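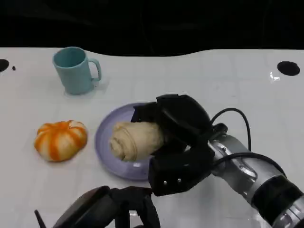
Ticket 1446
Product: Clostari booking calendar, Grastik plan
Status: Waiting for customer
Subject: Bookings from guest page arrive one hour late in calendar

Customer wrote:
Good morning. We run a small guest house, and since the clocks changed, all bookings made on our Zarura page show one hour later in Clostari. A check-in at 2 p.m. becomes 3 p.m. Bookings I type by hand are correct. I already logged out and in again, and I tried a second browser. The colour labels are also gone, but this is less important for me.

Support, first reply:
Thank you for the clear explanation. Please open Settings, then Region, and tell us which time zone is written there. Please tell us also if the box "Follow daylight saving" is ticked.

Customer wrote:
The zone is correct. The box was not ticked. I ticked it and saved, and made a test booking for Sunday. It is still one hour late. 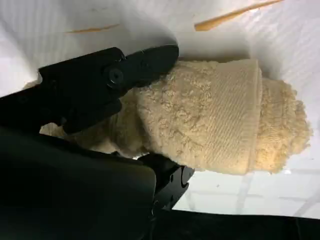

I should add that we have 4 rooms and only the room called Pascu shows the right time. I made this one new in March, the others are older.

Support, second reply:
This helps us very much. Older rooms keep their own time zone, and the general setting does not change it. Please open each older room, choose Advanced, and set the zone to "Same as property". Then press Sync again. The bar must reach 100 per cent before you close the page.

Customer wrote:
I did it for two rooms and the new test bookings are right. The old bookings did not move. Must I correct them by hand? I will do the last room tonight after 9 p.m., when it is quiet.

Support, internal note:
Asked the sync team if old bookings can be shifted in one go. Labels moved to a separate ticket.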